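I was in Skalitz for most of March, renting a room above a hardware shop, and I've been asked a few times what it was like when the trouble started over the water. I kept a few notes, so I'll put them down while I still trust them.

The council had closed the old well at Cruzado Street and told people to buy from a depot across the river in Trinow. It was a two-hour queue on a bad morning. By the second week people had stopped queuing and started marching. 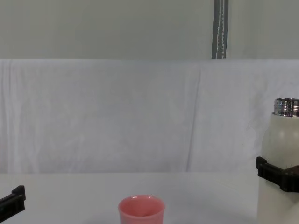
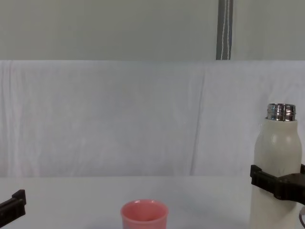 The first march was small, some 100 people, mostly older women and a few kids on bikes. The police stood at the bridge and let them through. The next one was different. The radio said 500 and the organisers said 2000, and from my window I couldn't have told you who was closer. They filled the road from the bakery to the bridge.

Things went wrong a bit after four in the afternoon. Somebody threw a bottle, or a rock, depending on who you ask. The police pushed forward with shields and then there was tear gas. It has a way of coming up stairwells. I put a towel under the door and sat on the bathroom floor with Corey Rakena, who had the room next to mine and was meant to be on a bus to Osen that night. The buses had been cancelled.

By nine it was quiet. Two of the shops had broken windows and the hardware shop had neither power nor a front door. The owner swept until midnight.

The well was reopened nine days later - no announcement, just a new padlock hanging open on the gate. Corey got his bus the morning after that and I stayed until my rent ran out.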